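Pildale Valley Trails: progress report to the funder
Reporting period ending May 2018

1. Purpose of this report

This report covers the second stage of the Pildale visitor access project, funded under the rural tourism grant. It sets out work completed, work outstanding, spending to date and changes requested to the agreed plan. The first-stage report covered the survey of paths and the purchase of the booking system, and those matters are repeated only where something has changed.

The aim of the grant is to lengthen the average stay in the valley. Most visitors at present come for the day, park at Sullik, walk to the waterfall and leave before the evening. The project is meant to give them a reason to stay two or more nights, by joining the upper and lower valley with a signed walking route, a connecting bus and a small number of walkers' rooms.

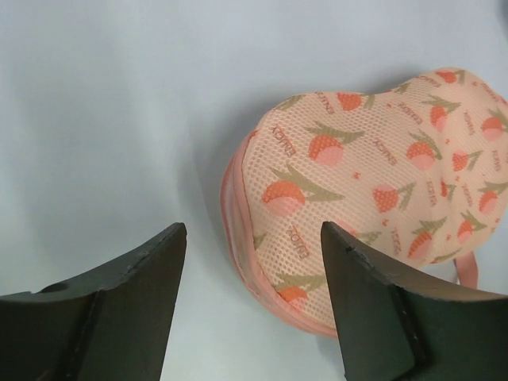

Visitor Access Team, Pildale Valley Trails

2. Summary of progress

Stage two had four work packages: the route itself, the bus link, walkers' accommodation and visitor information. The route is complete apart from one section. The bus link is running on a trial timetable. The accommodation package is behind schedule. The visitor information package is on schedule, with the printed map delivered and the website text in final draft.

No work package has exceeded its budget. The underspend on accommodation is a matter of timing and is dealt with in section 5.

3. The signed route

The route runs for 18 miles from the car park at Sullik to the old station at Drirkus and is divided into four day sections. Each section starts and finishes at a bus stop. Waymarks have been fixed on sections one, two and four. The posts are oak, set in rammed stone, with a routed arrow and no painted surface. Maintenance of painted posts was the largest recurring cost on the previous route and we did not wish to repeat it.

Section three is signed as far as the river. The footbridge there passed its inspection but the eastern approach did not. The bank has slipped, and the handrail no longer meets the parapet. The landowner has agreed to a new line for the approach, slightly upstream of the present one, and the order to divert the path has been submitted. Until it is confirmed, walkers are directed along the lane, which adds a mile and has no verge for part of its length. We consider this acceptable as a temporary measure only.

Stiles have been replaced with gates wherever the landowner consented. Two owners declined on grounds of stock control, and at those points the stiles have been rebuilt with a second step and a dog gate. The printed map shows both, so that walkers who cannot manage a stile can plan around them.

The people counters at Sullik and at the ridge were out of use for part of the winter owing to battery failure. The affected weeks have been left blank in the annex and have not been estimated.

4. The bus link

Kuipers were appointed as operator following a tender. The service uses one midibus and makes four return journeys a day, with the first departure from Drirkus timed to meet the morning train. Luggage is carried between overnight stops on the midday journey if booked by the previous evening.

Punctuality on the outward journeys has been good. The last return journey has run late on most market days, when the square at Sullik is closed to through traffic and the bus has to turn at the mill. A revised timetable for that journey is attached as annex B. It moves the departure back and removes the stop at the chapel, which has had very little use.

The luggage service has been used more than forecast and mostly by people walking the whole route. Guest houses report that bags are sometimes left without labels. The operator now supplies tie-on labels with the booking confirmation – plain card, with space for a name, the date and the next overnight stop – and the problem has eased.

Fares are set at the local rate with a day ticket for walkers. We had intended to offer a ticket covering the whole route, but the ticket machine cannot issue one valid on non-consecutive days. The operator is due to replace the machine in September and the four-day ticket will be introduced then.

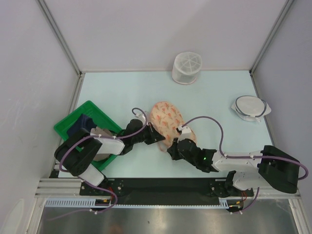
Can visitors join the route partway along, or do they have to start at Sullik?
They can start at any of the section ends, all of which are served by the bus, and the route is signed in both directions.

5. Walkers' accommodation

The plan allowed for grants to existing guest houses, farms and inns to bring rooms up to a basic walkers' standard. The standard requires a drying space, secure storage for boots and bicycles, an early breakfast or packed alternative, and acceptance of single-night bookings. The last of these has been the main obstacle. Owners in the upper valley generally let for a minimum of two nights at weekends, and the cost of changing a room after one night is a real one.

Applications were lower than expected in the first round. Following discussion with owners, we ask the funder to approve two changes:

5.1 That the single-night condition apply from Sunday to Thursday only during the high season.

5.2 That the maximum award be raised by £200 for properties which install a drying room with mechanical ventilation. Quotations received show that an unheated store does not dry clothing overnight in the damper months, and guests have said so in their comments.

If both changes are approved we would reopen applications at once. Works could then be finished in time for the following spring. Neither change alters the total for the package.

The bunkhouse proposed at the old station remains subject to a structural report on the roof. The survey was delayed by nesting swifts and has been rebooked for after the season. No grant money has been committed to it.

6. Visitor information

The folded map has been printed in a first run of 1000 copies and is on sale at the station, the inns and the visitor centre at Sullik. It gives the route at a scale suitable for walking, with bus times on the reverse. Because the times are likely to change, they are printed on a separate slip glued to the panel, and the slip can be reprinted cheaply.

The website text describes each section by distance, climb, surface and the points at which food and water can be had. We have left out suggested walking times. Those on the previous leaflet were too short for families, and complaints followed from people who had missed the last bus.

Translation of the main pages into German and Dutch has been commissioned. French was considered and deferred, as the overnight figures do not yet support it.

7. Risks

The path order for section three may be opposed. An objection would move confirmation into next year, and the lane diversion would then need temporary signs and a lower speed limit. We have spoken to the highways officer about both.

The bus depends on a single vehicle. The operator's spare is a minibus with no luggage space. Bags would be moved by taxi on those days, and a sum has been set aside for this from contingency.

Waterfall parking continues to overflow on fine weekends. This lies outside the project but affects the start of section one, where cars have been left across the gate. Bollards have been requested from the parish.

8. Next period

Work will concentrate on the eastern approach to the footbridge, the second round of accommodation grants and the new ticket. The visitor survey will be repeated with the same questions as last year, so that the length-of-stay figures can be compared directly. Counter batteries will be changed before the autumn.

Annex A: counter readings by week
Annex B: revised timetable, last return journey
Annex C: spending by work package

Submitted by Digby Bolger, Project Manager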